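Week 6: Collaborative filtering and the cold start

Last week we ranked items by popularity. It is easy to compute, but every user gets the same list. Collaborative filtering uses the ratings of other people to guess what one person would like.

The course data comes from Omau, a small streaming catalog with 3656 titles. We use a subset of 400 users. Each row of the matrix is a user, each column a title, and most cells are empty.

User-based method
1. Pick a target user.
2. Compute cosine similarity with every other user.
3. Keep the nearest neighbors and average their ratings, weighted by similarity.

Item-based filtering does the same with columns. Item similarities change slowly, so they can be computed overnight and stored.
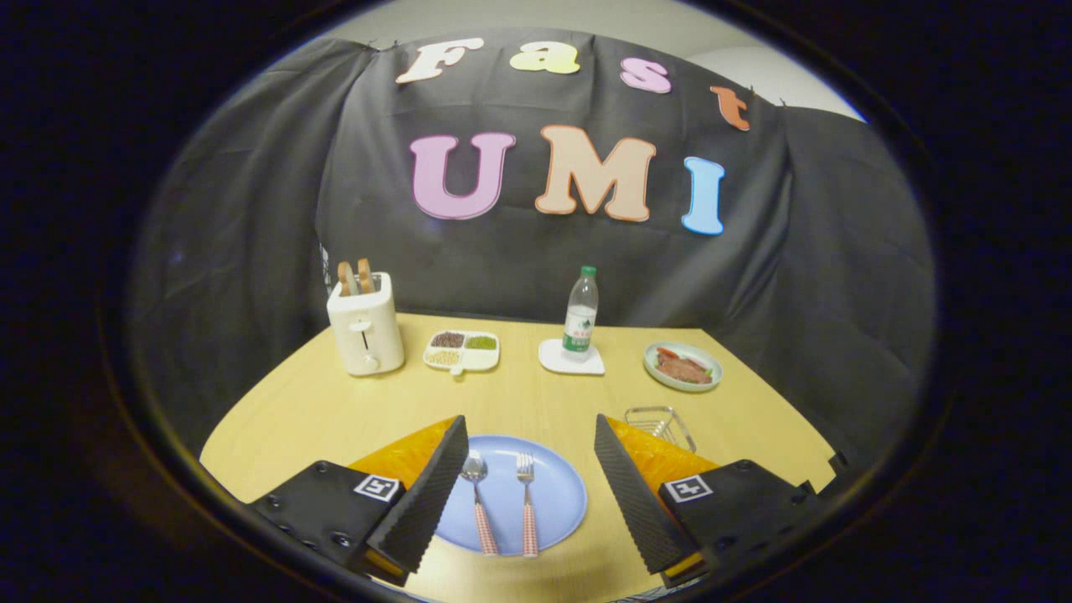 Fig. 6.1. Tabletop with toy toaster and "Fast UMI" lettering.

Cold start
A new title has no ratings, so neither method can place it. In the Omau subset, 878 titles have no ratings at all. Common fixes are to use tags and descriptions, or to show the new title to a small random group first. A new user is usually asked to rate a few titles at sign-up.

Homework
Run the item-based method with k = 100 and report the mean absolute error on the test split. Repeat with k = 400. Read the Olmedo chapter on implicit feedback before the next lecture.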